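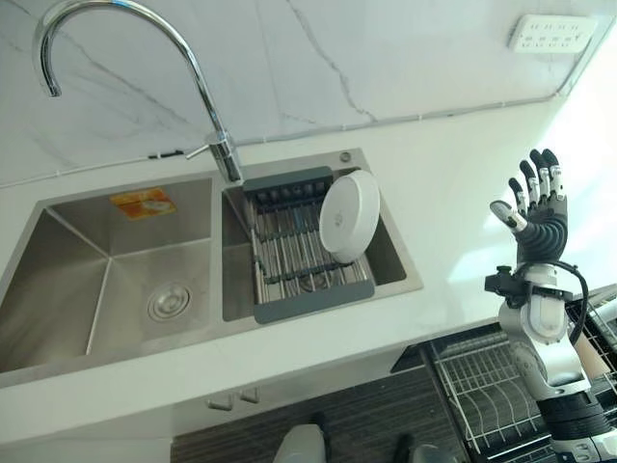
Hanane Bennani spült von Hand, und sie möchte darüber nicht diskutieren. »Ich habe elf Jahre lang mit Leuten diskutiert, die eine Spülmaschine besitzen«, sagt sie. »Die wollen einen bekehren. Das ist wie mit Leuten, die kein Auto haben, nur umgekehrt.«

Sie sitzt am Küchentisch und rührt in einem Tee, in den sie keinen Zucker getan hat. Von Beruf plant sie Küchen, früher für ein Möbelhaus, inzwischen auf eigene Rechnung, und zwar am liebsten kleine. Ihr Rundbrief über das Abwaschen, der »Das zweite Becken« heißt und unregelmäßig erscheint, hat 1.612 Abonnenten. Wer diese Menschen sind, weiß sie nicht genau. »Viele Lehrer, vermute ich. Jedenfalls korrigieren sie meine Kommas.«

Das Thema ihres Lebens ist das Doppelbecken. Die Branche, sagt Bennani, habe es vor Jahren für tot erklärt. Man verkaufe jetzt ein einziges großes, möglichst kantiges Becken, in dem man ein Backblech baden könne. »Wie oft baden Sie ein Backblech? Ich meine, ehrlich gerechnet, aufs Jahr?« Der Befragte rechnet und schweigt. »Eben.«

Ihr Ideal ist ungleich geteilt: links das größere Becken aus gebürstetem Stahl, in dem gearbeitet wird, rechts das schmalere, über dem das Geschirr abtropft. Zwei gleich große Becken hält sie für einen Denkfehler. »Da steht man davor wie vor zwei Waschbecken im Hotel. Eins ist immer beleidigt.« Das Abtropfgestell gehört quer über die Öffnung, mit Metallstäben, durch die das Wasser einfach nach unten fällt, dahin, wo ohnehin ein Abfluss ist. Das klinge banal, sagt sie, aber man möge sich einmal umsehen, wie viele Haushalte ihr Geschirr auf der Arbeitsplatte abtropfen lassen, in eine Plastikwanne, die man dann ausleeren muss. »In die Spüle! Man trägt das Wasser in die Spüle zurück. Erwachsene Menschen machen das.«

Über die Marke ihres eigenen ersten Gestells redet sie ungern. Es war ein Stetach, ein zusammenklappbares Modell, gekauft auf Empfehlung ihres damaligen Mitbewohners Osian Penry, und es klappte auch von selbst zusammen. Zwei Suppenteller und die Freundschaft hätten gelitten, die Freundschaft habe sich erholt. Penry, am Telefon dazu befragt, sieht die Sache anders. »Sie hat es überladen. Sie überlädt alles. Haben Sie mal mit ihr einen Koffer gepackt?«

Tatsächlich ist das Überladen ein Punkt, an dem Bennani milder wird. Sie kennt die Versuchung. Man stellt den ersten Teller an den Rand, ordentlich, aufrecht, und es sieht aus wie im Katalog. Dann kommen die Schüsseln. Dann kommt der Topfdeckel, der nirgends steht, in keinem Gestell der Welt, und auf den Topfdeckel kommt ein Sieb. »Ein einzelner weißer Teller in einem leeren Gestell, das ist für mich ein sehr schöner Anblick. Hält ungefähr bis zum Mittagessen.«

Und die Armatur? Hoch, sagt sie, mit einem Bogen, unter den ein Nudeltopf passt, und zwischen den Becken montiert, damit man sie schwenken kann. Ein einziger Hebel an der Seite. Zwei Griffe seien etwas für Leute, die gern Tresore öffnen. Von ausziehbaren Brausen hält sie wenig, aber das sei Geschmack, und sie wolle sich nicht mit allen gleichzeitig anlegen. Vor kurzem hat ein Kunde sich bei Trosava eine Armatur bestellt, die auf Zuruf Wasser gibt. Er heißt Gwilym Craddock, er hat es ihr erlaubt, davon zu erzählen, und sein Hund heißt leider so ähnlich wie das Kommando.

Mit Kleinigkeiten am Spülenrand kann man sie lange beschäftigen. Die kleine runde Chromabdeckung neben dem Hahn etwa, die es bei vielen Spülen gibt und unter der oft ein Loch für einen Seifenspender liegt. »Die Leute wohnen zwanzig Jahre damit und fragen nie, was das ist. Dann ziehen sie aus, und der Nachmieter fragt mich.« Ob sie selbst einen eingebauten Spender habe? Nein. Sie habe eine Flasche. Die Flasche stehe im Weg, und genau da greife man hin.

Beim Thema Aufkleber wird sie ernst. Gemeint sind die bunten Etiketten, mit denen neue Becken geliefert werden und die an der Innenwand kleben, gern etwas oberhalb des Bodens, wo das Spülwasser drankommt. Manche ziehen sie am ersten Tag ab, andere nie. Bennani gehört zu den Erstentagsmenschen, ihre Schwägerin Tegwen Penry - ja, Osians Schwester, die Familien haben sich danach noch gründlicher verwickelt - zur anderen Partei. »Tegwen sagt, der geht irgendwann von allein ab. Das sagt sie seit drei Wohnungen.« Gegen Kleberreste empfiehlt sie Speiseöl, eine Viertelstunde Geduld und einen alten Lappen. Keine Stahlwolle. Wer gebürsteten Stahl quer zum Strich scheuert, dem sei nicht zu helfen, der habe dann eben ein Muster.

Ihr ehemaliger Chef Meirion Ifans, der sie damals einstellte und ihr drei Jahre später zum Gehen riet, erinnert sich gern an sie. »Sie hat den Kunden abgeraten«, sagt er. »Von allem. Von der Kochinsel, vom Weinkühler. Und die kamen wieder und haben bei ihr die kleinere Küche gekauft. Für den Umsatz war das eine Katastrophe, für die Kunden wohl nicht.« Der Tiefpunkt sei eine Vorführung der Serie Quan gewesen, bei der Bennani vor Publikum gefragt habe, wohin man in dieser Küche eigentlich einen nassen Teller stelle. Es habe keine Antwort gegeben. Die Serie führt er noch.

Was rät sie Menschen, die eine Küche einfach übernehmen müssen, so, wie sie ist? Erst einmal eine Woche darin abwaschen, ehe man etwas kauft. Kabel an der Rückwand sauber in Klammern legen, denn was hinter der Spüle herumhängt, hängt früher oder später darin. Heißes Wasser, wenig Mittel, Gläser zuerst. Und die Pfanne zuletzt, auch wenn die Pfanne einen ansieht.

Im Juni soll der nächste Rundbrief erscheinen, vier Seiten über Spüllappen. Bennani befürchtet, dass es fünf werden. Dann steht sie auf, um die Tassen abzuwaschen, und auf das Angebot, ihr zu helfen, sagt sie, man könne ja abtrocknen, wenn man unbedingt wolle, sie lasse es sonst stehen.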